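Tunard Local Economy Tracker: Progress Report to the Cimico Fund
Second period, ending April 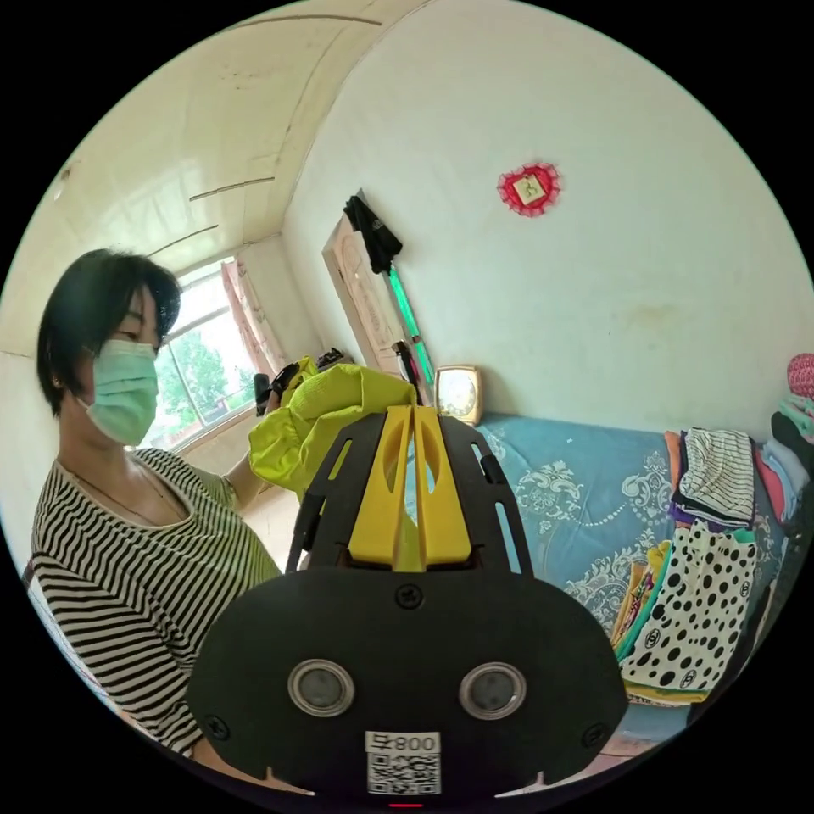 When we last wrote, the tracker was three months old and had produced one bulletin, which four people read, two of them on our own staff. Things have moved along. The second bulletin went out in April and the third is in draft. The short version of both is that the Tunard economy is growing slowly, mostly in places where the county isn't looking.

Spending and sales

Our business panel now stands at 47 firms, up from 30 at the start of the grant. The target in the proposal was 200. I wrote that number myself, in a good mood, and I'd like to revise it. Small firms are happy to tell you how trade is going if you catch them at the counter. They are much less happy to tell you on a form. Nii Akpalu has taken over recruitment and has given up on email entirely, and the response rate has improved enough that I no longer argue with him.

Panel firms report sales a little ahead of last year. Take out the two building suppliers and the gain goes away. Both of them are living off the bridge work, and the bridge will be finished one day, whatever people here say. Restaurants are flat. Clothing and household goods are down, and the owners blame parking, as they did when sales were up.

Jobs

The county's own release says employment is holding steady. Our figures agree, with a footnote. Full-time positions fell at the panel firms and part-time positions rose to cover them, so the head count looks fine while the hours do not. We raised this with the county budget office. They thanked us for our interest.

The biggest single change in the period was Guser closing its packing line on the east side. Early reports had the loss at 700 jobs. That figure was the company's payroll across the whole state, and it took two phone calls to establish. We published a correction before the paper did and have been insufferable ever since. The local loss is much smaller, though it falls heavily on the Ye Street neighborhood, where Guser was the only large employer within walking distance. We plan to follow household spending there through the summer.

County revenue

Sales tax receipts came in under the county's forecast for the second quarter in a row. Property tax is carrying the budget, thanks to reassessments that most homeowners haven't opened yet. Tane Tapsell's paper on this is finished except for the appendix, and has been finished except for the appendix for some time. He expects to send it to you next month. I have stopped writing the date on the whiteboard.

What went wrong

The rent survey. We asked landlords what they charge and tenants what they pay, and the two sets of answers describe different towns. We don't trust either enough to print. Tane wants to use listing data and adjust it by hand; Nii wants to drop rents until the next period. I lean toward Nii, and the money set aside for the survey could go to panel visits if you approve the change. A one-page request is attached.

Money

We are slightly under budget, all of it on printing, as we stopped printing things. Travel is over by the cost of one set of tires. Staff time is on plan if you don't count evenings, and your template doesn't ask about evenings.

Next period

The third bulletin is due out first, then Tane's paper. Panel visits will continue on the east side and start in the two northern townships, where we currently have one member, a feed store. We would also like a decision on the new panel target before the summer visits are scheduled. Nii suggests doubling the present membership and seeing who is still speaking to us.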